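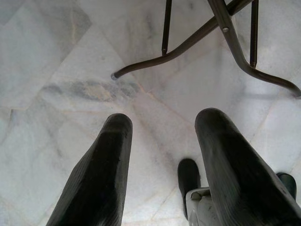
Detecting Floor Marks from a Wrist Camera: Project Report
Valbona Vlachou

3. Method

The arm was driven by hand to a start pose with the gripper open and the wrist camera facing the floor. No depth sensor was used. Each trial consisted of one approach at constant speed and one stored image, taken at the end of the approach. We recorded 125 trials on pale stone tile, with furniture legs left in place.

Marks were labeled by hand with a polygon. Natural veining in the stone was not labeled. The finger area was masked out with a fixed template, which assumes that the gripper opening does not change between trials.

Two detectors were compared. The baseline, Golgate, thresholds local contrast after smoothing. The second, Fomeo, is a small segmentation network trained on 18 labeled images, none of which were reused in testing.

4. Results

Golgate produced false detections in 34 trials. Most were on gray veins or where two tile seams crossed. Fomeo produced false detections in three trials, all on faint shadows next to furniture legs. Missed marks were not scored separately, as the labels for very light marks were not consistent enough.

5. Limitations

All trials used one floor and soft, even light. The fixed mask fails if the fingers close even slightly. A mask computed from the joint readings would remove this restriction but was not completed in time for this report.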